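Keeping Track of Where Graduates Go: What I Learned From One Alumni Survey
Student project report, Moser College
19 April 2020

Why I picked this

I work a few hours a week at the front desk of our career center, and all through December I kept getting the same phone call. A parent of a high school senior wants to know how many of our graduates find jobs, and I read them a number off a laminated sheet. One day I asked where the number came from and got a different answer from everyone I asked (the best one was "it's always been on the sheet"). So when we had to choose a project for Methods II, mine was sitting right there.

My question was pretty simple: how soon after finishing do our graduates start their first full-time job, and did the career center have anything to do with it? I also wanted to know if people would even answer. Alumni get a lot of mail from us, and most of it asks for money.
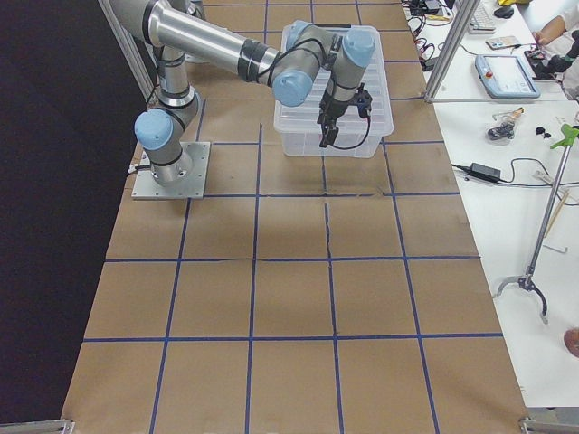
Figure 1. Robot arm over a paper-covered work table.

How I did it

The alumni office keeps its contacts in a program called Prekex, and they let me pull one graduating class with names removed except for email. That gave me 140 addresses. I wrote a survey with nine questions, tried it on my roommates, threw out two questions that made no sense to anyone but me, and sent it. After ten days I sent a reminder, and then one more with a friendlier subject line.

The friendlier subject line did better than the first two emails put together! I had written "Graduate Outcomes Questionnaire" the first time, and I wouldn't open that either. The last one said "Seven questions from a current student."

In the end 107 people answered at least one question, and 83 finished the whole thing. I only used the finished ones below. My adviser thought I could rescue some of the partial ones, but most of those stopped at question two (salary range), so there wasn't much in them to rescue. Next time salary goes last.

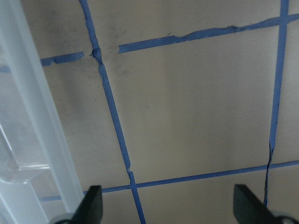
Figure 2. Work surface marked off with blue tape.

What came back

Of the people who finished, 60 had a full-time job within six months and 23 did not. The second group isn't one group at all, though. It has people in grad school, people who took part-time work on purpose, a couple of new parents, and people who were really looking and not finding. My survey lumped them together because I gave only one box for "no." That's my biggest mistake in the whole project and I'd fix it before anything else.

The career center part surprised me. I expected people to talk about the job fair, with all the tables and free pens. Hardly anyone did. What they wrote about in the comments was the resume drop-in hour and the alumni mentor list, which is a spreadsheet that almost never gets advertised. One person got an interview at Zuvatow after emailing a mentor on the list. Another did a summer placement with Drarkine and just stayed on.

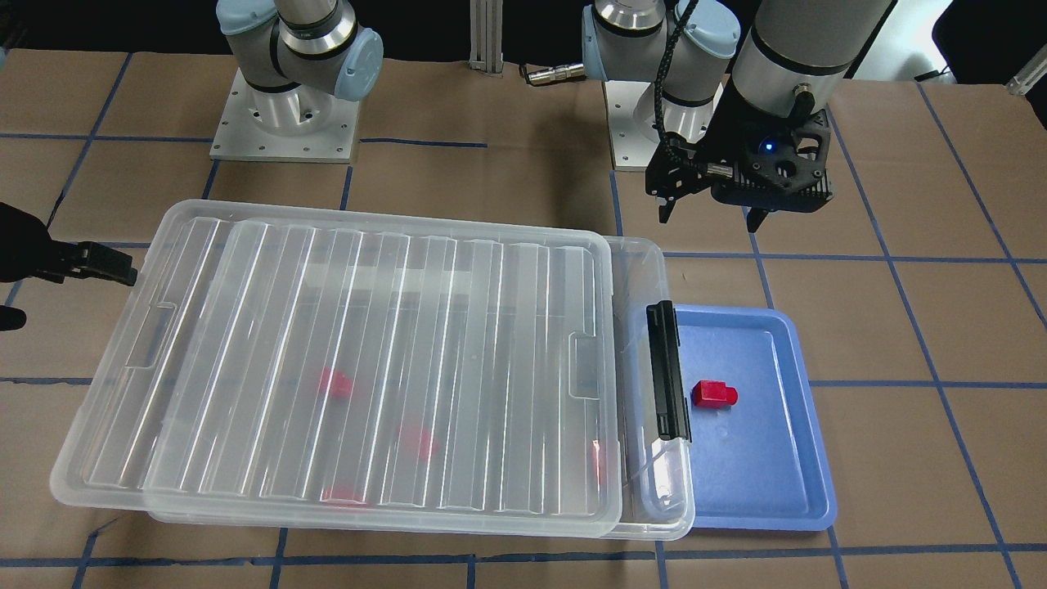 Page 4

People also said the mentor list was out of date. Several had emailed mentors who never wrote back, or whose address bounced. I checked with the alumni office and they update it when someone tells them to - so not very often. It seems like the same yearly email that asks for donations could ask "is this still your address, and are you willing to talk to a student?" I put that in my recommendations and the office said they'd think about it.

I should say something about who didn't answer. If you have a job you're proud of, you probably don't mind telling the college about it. If you've had a rough year,

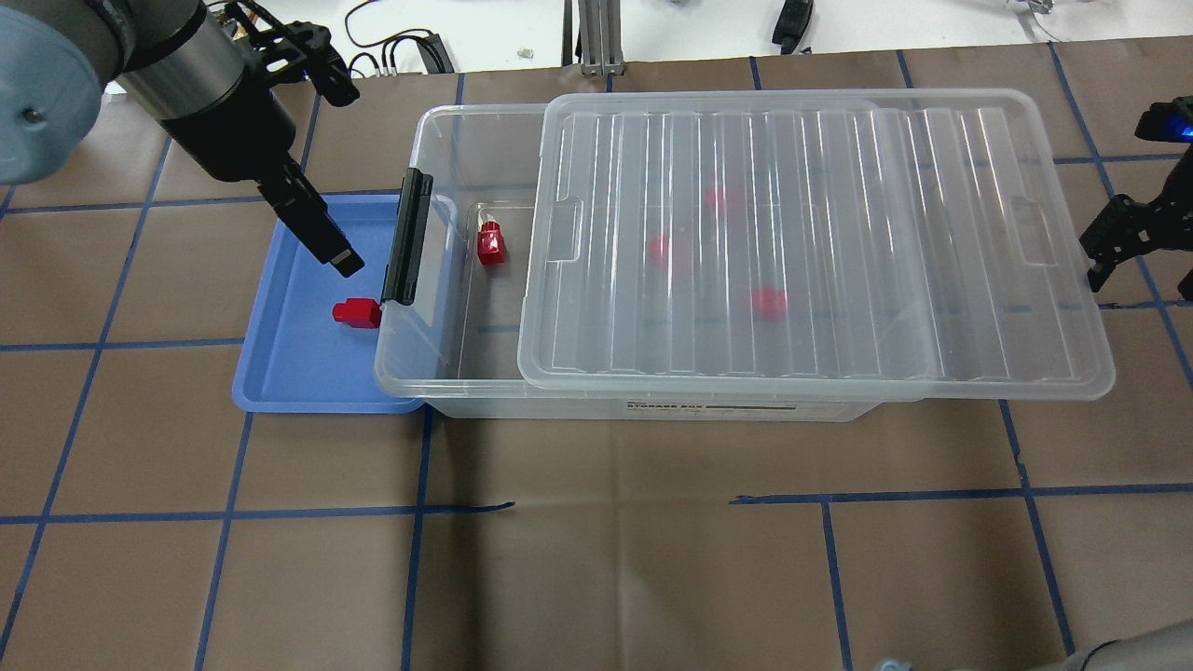

maybe you delete the email. So I don't think my result should go on the laminated sheet as it is, and I'd want it printed with the response count next to it.

If somebody picks this up next year, the survey text and my cleaned-up spreadsheet are in the Methods II shared folder. Split the "no" box into at least four choices, move salary to the end, and ask the alumni office for access early in the term, as mine took three weeks to come through.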